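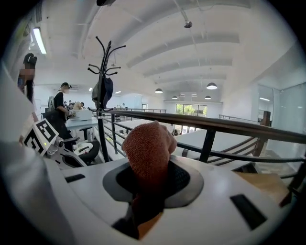

How long should a visitor hold the gripper during an open day demonstration?
Limit each turn to 16 minutes, then return the unit to its stand and let the next visitor sign in.

Home > Manuals > Onulix Hand Unit > Demonstrations > Section 18

18. Running a visitor demonstration

18.1 Before doors open

1. Charge both hand units until the indicator light is green.
2. Inspect the finger pads. Replace any pad with broken stitching (part 118).
3. Wipe the square marker with a dry cloth. Do not use solvent.
4. Start Prado on the host computer and select Guest Session.

NOTE: Guest Session does not save recordings. To keep them, the site lead must select Udport Export before the first visitor begins.

18.2 During the demonstration

1. Hand over one unit at a time, grip first.
2. Have the visitor close the fingers fully, then open them.
3. Place the practice block on the desk and start the run.
4. If tracking drops out, hold the marker toward the host camera until Prado shows Ready.

CAUTION: Keep hair, lanyards and loose sleeves clear of the finger opening.

CAUTION: Do not carry a unit on stairs or hold it over a railing.

18.3 Closing

Power down the units before removing the pads. Log faults on the Rernen service form, one form per unit.

Section maintained by Norbert Říha. Last revised in August.

3,241 views | 16 comments | Share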